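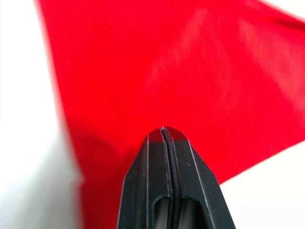

3.2 Cloth selection and preparation

Folding quality in flat textiles depends on how well an edge can be located before the fold is made. In the household linen survey reported in Section 2, most errors were recorded at the first fold, when the full area of the cloth still had to be brought under control and no crease was available as a reference. The first fold was therefore treated separately from all later ones. Cloths in a single saturated color were preferred for this part of the study. On the red cloth in Figure 3, the long edge at the upper left stays legible against the pale surface next to it, and the fold near the top right shows as a darker band of the same red. Patterned cloths do not give this separation, and printed stripes were often mistaken for creases during the pilot coding.

Figure 3. Red cloth at close range. The darker band near the top right is a fold; the lighter diagonal streaks are shallow ripples in the material.

The stock consisted of 52 cloths obtained from two suppliers, Fernomix and Fenenach. Each was a plain rectangle with machine-stitched hems on all four sides. Cloths with rounded corners, fringes or sewn-in labels longer than the hem were excluded. Before first use, every cloth was washed once without softener, dried flat and stored unfolded for one night. Pressing was not done at this stage. A pressed cloth holds its old lines for several handlings, and these lines bias the position of the next fold toward the previous one. The effect was noted by Dovhaniuk in work on table linen and was confirmed here in a short trial with 11 cloths, which were pressed and unpressed in alternation and then folded by the same procedure.

Color was recorded but not varied as a factor. Reds and dark blues made up the larger part of the stock. White and cream cloths were kept for the comparison in Section 4, where the supporting surface was also pale and the hem was the only visible boundary.

3.3 Surface state before folding

Three conditions of the cloth were distinguished at the start of each trial. In the flat condition, the cloth was spread by hand until no ripple could be seen from the working position. In the rippled condition, it was dropped onto the surface from a fixed height and left as it fell, provided that no part of it overlapped another. In the gathered condition, one corner was folded under or bunched, and the coder noted which one.

The rippled condition is the most common in ordinary household work and was given the most trials. Ripples in a light cloth are shallow and often run diagonally to the hems. They are best seen under side lighting, where the raised part of the material shows as a lighter streak. Under even overhead light they disappear almost completely, and coders working under such light assigned many rippled cloths to the flat condition. All later coding was done with one lamp placed to the side at a low angle.

A fold and a deep ripple can be hard to tell apart near an edge. The rule adopted was that a fold must bring two faces of the cloth into contact, or nearly so, along at least one hand's width. Where the material only curled upward, the feature was coded as a ripple, whatever its height. Cases that could not be settled from one view were coded as unresolved and left out of the crease counts. They were retained in the edge measurements, which do not depend on this distinction.

3.4 Contact and sag

Pressing on the middle of a cloth changes its outline. When contact is made at one point, the material around that point is drawn inward, and the nearest hem moves toward the contact by an amount that depends on the weave and on the friction of the surface below. Smooth weaves shifted more than coarse ones. On a laminate tabletop the movement was large enough to spoil the alignment of the first fold in the lighter cloths. A cotton underlay reduced it to a level that did not affect the scores.

Where part of the cloth hangs over the side of the table, its own weight adds to the movement. The hanging portion pulls steadily, and once contact is released the cloth may continue to slide. Trials in which more than one hand's width of material hung free were stopped and restarted. Shading was used as a first cue for this state, with a deeper tone taken as a sign that the material might be falling away from the viewer. The cue is not sufficient by itself, as a shallow hollow in a supported cloth can darken in the same way, and each case was checked from the side.

3.5 Scoring

A total of 3286 edge positions were marked across all trials. Positions were marked at fixed intervals along each hem, beginning at the corner nearest the operator. Hidden stretches of hem were left blank and were not interpolated. The fold score was the mean distance between matching positions on the upper and lower layers after the first fold, divided by the length of the side. The division allows cloths of different sizes to be placed on one scale.

Scoring followed the Vorden sheet with two changes. The item for corner sharpness was dropped, as it could not be applied to unpressed cloths. The item for residual ripples was split into one entry for the upper layer and one for the lower, the latter being scored after the cloth had been opened again. A second coder repeated the marking for 20 trials drawn from all three conditions. Disagreements were concentrated at the corners, where the doubled hem is thick and its outer line can be read in two ways. The outer stitching was used as the reference in these cases, and the affected positions were marked again before the scores were computed.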